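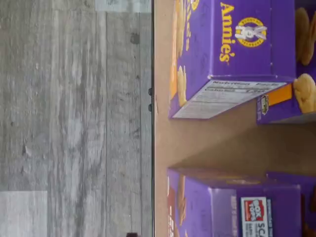 A reader of the previous revision asks whether the arch and the clock tower can be signed off together, as both are up before the timing mats go down and the same two people usually build them. The reader adds that on a small 5K the split form adds paperwork and finds nothing new.

They stay separate. The arch depends on ballast and a running blower, the tower on leg locks and a level base, and either can be taken down while the other stays up. A combined signature does not show which one was inspected after a move. Crews working small events may carry both forms on one clipboard.

FINISH AREA STRUCTURES AND TEMPORARY POWER
Pre-race inspection checklist with comments
Olluria Race Services – Wada course
Applies to: Relteo inflatable finish arch, Dimunell display clock and tower, generator, distribution box, ground cable and cable ramps

Mark each line P (pass), F (fail) or N/A. A line left blank is treated as F. Comments under a section are part of the form and are to be read before the section is started. Failed items are tagged at the item itself and entered on the defect sheet. Timing equipment (readers, antennas, mats, backup cameras) is covered by its own form and is not inspected here.

SECTION A. SITE

A1. Ground at both arch legs walked and free of drain covers, loose gravel and standing water.
A2. Overhead lines, branches and street lamps clear of the arch when inflated, with room for it to lean.
A3. Emergency vehicle lane open and not crossed by guy lines.
A4. Underground utility marks present where stakes will be used. On pavement, N/A.
A5. Forecast for the full event window printed and attached, including gusts.
A6. Wind meter on site, battery good, reading taken at arch height and not at ground level.

Comments on A
The Wada finish is on an open embankment and the reading at the parking lot is consistently lower than the reading at the line. Take A6 at the line.
A2 has been failed once for a lamp post that cleared the arch when it stood straight but not when it swayed. The left leg was moved toward the river and the drawing has been updated.
A5: a phone screen is not a substitute for the printed forecast. The form is filed and the phone is not.

SECTION B. ARCH

B1. Fabric, seams and zippers checked on the ground before inflation. Patches flat, with no lifting edges.
B2. Blower intake guard in place and screws tight.
B3. Blower tube strapped at both ends. No kinks.
B4. Each anchor ring pulled by hand. Stitching intact.
B5. Ballast at each leg is 432 lb or more, counted by marked weight on the containers.
B6. Ballast connected to the anchor rings with rated straps. Rope, bungee and zip ties are a fail.
B7. Guy lines at four points minimum, flagged at eye level.
B8. Deflation zippers closed and reachable without a ladder.
B9. One crew member assigned to the arch for the whole time it is inflated, with a radio.
B10. Sponsor banners fastened at every grommet. No loose corners.

Comments on B
B5 is the line most often marked P without a check. Water barrels count at their marked weight only if full to the neck. A barrel that has been topped up by eye is to be opened and looked at.
B6: straps are inspected for cuts over the whole length, including the part inside the ratchet.
B7: on pavement the guy lines go to separate ballast. They do not go to barriers, parked vehicles or the clock tower.
B10: a mesh banner and a solid banner are not equal for wind purposes. The limit below assumes mesh. With solid banners the arch is not used on the embankment at all.

Wind limit: the arch comes down at sustained wind over 20 mph, or at any gust that lifts a leg, whatever the meter says. The decision belongs to the crew member named on line B9 and does not need to be confirmed by the race director. Runners on the approach are held or diverted to the side lane before the zippers are opened.

Comment from a crew lead, kept from the previous revision:
"We had trouble with the word sustained. Two people read the same meter and disagreed."
Response: sustained means the averaged value on the meter display, with the meter set to its averaging mode. The setting is printed on the back of the meter case.

SECTION C. DISPLAY CLOCK AND TOWER

C1. Clock housing asset tag reads 3943 and matches the maintenance log.
C2. Front panel free of cracks. All digits light in the test pattern.
C3. Housing latches closed, with both safety pins fitted.
C4. Tower legs fully spread and leg locks engaged.
C5. Tower level on both axes. Base pads under every leg on grass.
C6. Steel safety cable from the clock housing to the tower frame, independent of the mounting bracket.
C7. Tower ballast on the lower cross brace, not hung from the mast.
C8. Mast raised only to the painted line.
C9. Clock faces the approach and does not overhang the running lane.
C10. Power lead strapped to the mast with a drip loop at the bottom.

Comments on C
C1: if the spare clock is used, write the spare's tag number in the margin and note the reason.
C2: a single dead segment is a timing display issue and does not fail the structure. Record it and pass the line.
C6: the bracket on the Dimunell housing was replaced in April and the new one sits closer to the mast. The old safety cable is now too long and lets the housing drop further than it should. Use the short cable with the yellow sleeve. The long one should have been removed from the kit – if it is still there, take it out.
C8: crews have asked to go above the line so spectators behind the barriers can see the clock. The answer is no. A second clock can be requested on the event order.

SECTION D. GENERATOR AND DISTRIBUTION

D1. Generator downwind of the timing tent, exhaust pointed away from people.
D2. Generator on level ground with a spill tray.
D3. Fuel in approved cans, stored away from the generator and in shade.
D4. Fire extinguisher within reach of the generator but not behind it. Gauge in the green.
D5. GFCI outlets tested with the button and then with the plug-in tester. Both must trip.
D6. Distribution box off the ground, lid closed, all unused outlets capped.
D7. Arch blower on its own circuit.
D8. Timing equipment on a battery backup, charged, and tested by pulling the plug.
D9. Load reading taken with everything running, including the announcer's amplifier.
D10. Refueling plan written down. Generator is off and cooled before the cap is opened.

Comments on D
D5: the button alone is not accepted. It tests the device but says nothing about the wiring downstream of it.
D7: on two past setups the coffee vendor was found on the blower circuit. Vendors bring their own supply. If a vendor lead is found in the distribution box, unplug it and then tell the vendor, in that order.
D9: the amplifier draws little at idle. Have someone talk through it while the reading is taken.

Comment from a timing operator:
The battery backup passed on the plug test but the laptop still went down later in the morning. The laptop was on the surge-only side of the unit.
Response: D8 now includes following the laptop lead by hand to a battery-side outlet. Mark it P only after that.

SECTION E. CABLE AND RAMPS

E1. Ground cable jacket inspected over the full 369 feet.
E2. Connectors dry, locked and off the ground.
E3. Every crossing of a running lane or walkway covered by a ramp.
E4. Ramp sections locked together, with end caps fitted.
E5. No ramp within the last strides before the line. Reroute behind the arch.
E6. Ramp edges marked with high-visibility tape on the approach side.
E7. Accessible route has a low-slope ramp and has been tried with a wheelchair or a loaded hand cart.
E8. Data and power in separate ramp channels.
E9. Cable slack coiled in a figure eight outside the public area. No tight coils under load.

Comments on E
E1 is done while the cable is being paid out, with a glove. It cannot be done properly once the cable is in the ramps, and a check made afterward is marked F.
E4: the end caps are the first thing to go missing. Spares are in the red bin in the trailer. A ramp run without end caps is not to be taped over and called complete.
E6: tape does not stick to wet rubber. On rainy mornings use the clip-on strips.

SECTION F. RECHECK DURING THE EVENT

F1. Wind reading every half hour, written on the back of the form.
F2. Arch ballast straps retensioned once after the first hour.
F3. Tower level checked after any contact by a runner, spectator or vehicle.
F4. Ramps walked after each wave start.
F5. Generator fuel level noted at 9:30 a.m. and again before the award ceremony.

Comments on F
F2: nylon straps relax when they get wet and again as they dry. One pass is the minimum.
F4: for single-start races, walk the ramps once after the last starter has left and once before the first finisher is due.

RELEASE

The finish area may be opened to runners when sections A through E have no open F. An item may be removed from use in place of being repaired. In that case the line stays marked F, with "removed" written beside it, and the item is physically taken out of the finish area.

Inspected by (initials): ____
Second check, arch and tower (initials): ____
Time released: ____
Wind at release, sustained / gust: ____ / ____
Items removed from use: ____

Completed forms go into the trailer binder, and a copy goes to the Olluria office with the timing files. Comments for the next revision can be written in the margin.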